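The Bin Under the Bed

August 2, 2026

I have been meaning to write about getting rid of toys for the better part of a year now, and every time I sit down to do it I end up on the floor of the spare room instead, going through one of the bins. So forgive me if this wanders a bit. I've had two cups of coffee and the house is quiet.

When we moved to Driklow last November we brought 46 boxes with us, and I'm embarrassed to tell you how many of them belonged to children who are now taller than I am. My youngest has an apartment and a dental plan. She doesn't want the farm animals. I asked, and she was very nice about it, and then she asked if I still had the little wooden stove (I do, and she can't have it yet).

The trouble is that I come from a long line of keepers. My grandmother kept string. My mother kept every margarine tub that ever came through her kitchen, and when she died we found buttons sorted by color in at least a dozen of them. I cried harder over those buttons than I did at the service. So I know what things can do to a person years down the road, and I also know that somebody has to drive them to the donation center in the end, and I would like it not to be my girls.

The building bricks were what finally got me moving. They were in the long flat bin under the bed, the one with the cracked lid, and they weighed about as much as a calf.
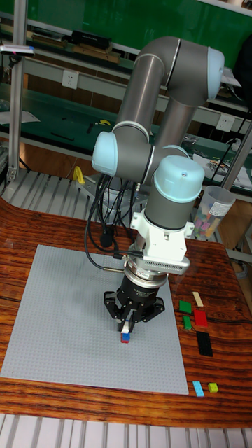
A big gray baseplate, the kind every brick collection needs.

My son had the space sets and the girls had the houses, and by the second year it had all run together into one family-wide heap. I'd hear that sound, you know the one, somebody's arm sweeping through the bin looking for a single hinge. I used to holler up the stairs for them to knock it off. I'd pay good money to hear it on a rainy afternoon now.

I did try to do it properly. I bought a set of drawers, I watched a lady on the computer sort hers by shape, and I lasted one evening. Then I washed the whole lot in the bathtub inside an old pillowcase with some dish soap, spread everything out on beach towels on the porch, and went in to start supper. If you try this, zip the pillowcase or tie it good and tight. I'll be finding pieces in that drain until I'm 90.
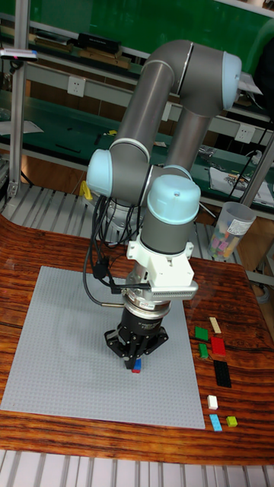

Deciding what goes

My sister-in-law swears by the one-year rule, where if you haven't touched it in a year, out it goes. That may be fine for sweaters. I haven't touched my wedding shoes in decades and they're staying right where they are. What has worked better for me is asking who I'm picturing when I hold the thing. If I see a real child, mine or a grandchild or the little boy next door, it stays or it goes straight to him. If I'm only picturing myself feeling guilty, it goes in the car.

The puzzles went that way, all 23 of them, and so did the plastic kitchen food. The board games took longer. We have an old copy of Fliltell with the spinner taped on and score sheets going back years, in handwriting I'd know anywhere, and I sat there and read them like letters. I kept the score sheets and the game both. You didn't think I'd part with it, did you?

The bricks I split up. A good half went to the after-school room at the Mkhize Center on Lament Street, where a girl at the desk lifted the bag and said "oh, wow" and then set it down again pretty quickly. The rest I put in a new bin with a lid that shuts.

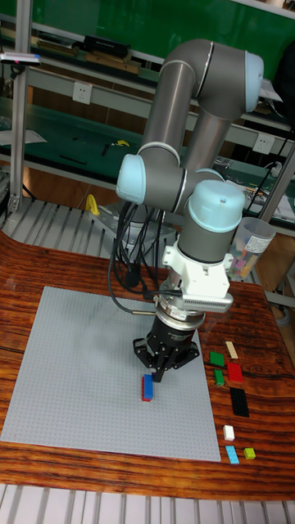

Baseplate and a few loose bricks out on the table.

I've left that bin in the living room, by the window, and I've noticed that grown people can't walk past it. My brother-in-law came over to look at the furnace and built a very respectable dog. My son was home for a weekend and stayed up past midnight, and in the morning there was a lopsided tower on the coffee table – I dusted around it until Easter.

Next up is the closet in the hall, where there are 166 children's books by my last count, and I'm already making excuses. If any of you have a kind way to go through picture books I'd love to hear it. The ones with teeth marks are not up for discussion.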